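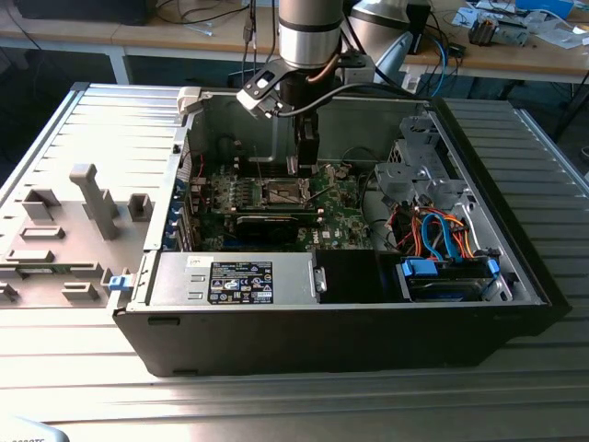

**1/** Disassembly cell, finger service, 2020-12-27. The Dreltby gripper goes back on at 900 cycles. Bracket screws get threadlocker, then a torque check after 2 hours of running.

**2/** Re-teach over the bare CPU socket with the graphics card still in its slot. Approach straight down at 3% speed. Leave slack in the cable loop for wrist rotation.

**3/** Jae-in Choo has the spare finger pads. Next swap is in January.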